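In Praise of the Microwave With Too Few Buttons

My sister-in-law, Adjoa Quaye, has a microwave I have been jealous of for years. It has a dial for the time and a dial for the power, and that is the whole of it. She bought it secondhand when she moved to Jerkton, and she has never once had to look for the manual. Mine came with a manual of 29 pages, and I have read it more often than I have read some novels I claim to love.

I bring this up because I have spent a good part of December in other people's kitchens, the way one does at that time of year, warming up rice and gravy and half a pie at ten at night while everyone else argued about a movie in the next room. And in every kitchen there was the same little pause. You put the plate in, you close the door, and then you stand there and read. Popcorn. Potato. Beverage. Sensor reheat. Somewhere among all of that is the one thing you want, and it is never in the same place twice.

Now, I am not against progress in the kitchen. I love my rice cooker with my whole heart, and I would fight anyone who tried to take away my electric kettle (my husband did try, once, when we were short of counter space, and we don't discuss it). But I do believe that a microwave is a humble sort of machine, and that most of us ask very little of it. We want the leftovers hot, the butter soft and the coffee rescued. I have owned four of them in my adult life, and I doubt I ever used more than three buttons on any one.
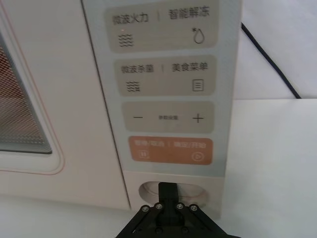 The button I would keep, if I were allowed only one, is start. I would make it big and I would make it a color you can find without your glasses on. Give it a stop button right next to it, because there will always be a bowl of soup that begins to pop and spit. After those two I would take a plus and a minus for the time, and then I would begin to get stingy. A defrost setting can stay - I have thawed too many pounds of ground beef at five in the afternoon to be a snob about it. The food menu I would let go with a kind wave from the porch.

My friend Yaw Mensah thinks I am wrong about this, and he has earned the right to be heard, having cooked for three teenagers in a kitchen the size of a closet. He uses the preset menus all the time. He says his kids learned to feed themselves that way, pressing the picture of the thing they wanted, long before he trusted them near the stove. I had not thought of that, and I have turned it over a good deal since he told me. A picture of a potato is a friendly thing when you are nine and hungry. It is friendly, too, for a grandmother who reads a different language from the one printed on the panel, and there are plenty of kitchens like that, mine included when I was growing up.

So I will soften a little and say that I don't mind pictures. What I mind is having to go through a picture, a code and a weight in ounces just to get a cup of tea hot again. My own oven wants to know how heavy the potato is. I don't know how heavy the potato is! I have never weighed a potato at home in my life, and I am not going to begin at lunchtime with the door open and the light on.

When this one finally gives out I mean to go looking for something like Adjoa's, two dials and a bell. She tells me there is a shop over in Tanasarn that still fixes up the old ones, and that I should get there early and bring a blanket to wrap it in for the drive home. I have the blanket in the trunk already.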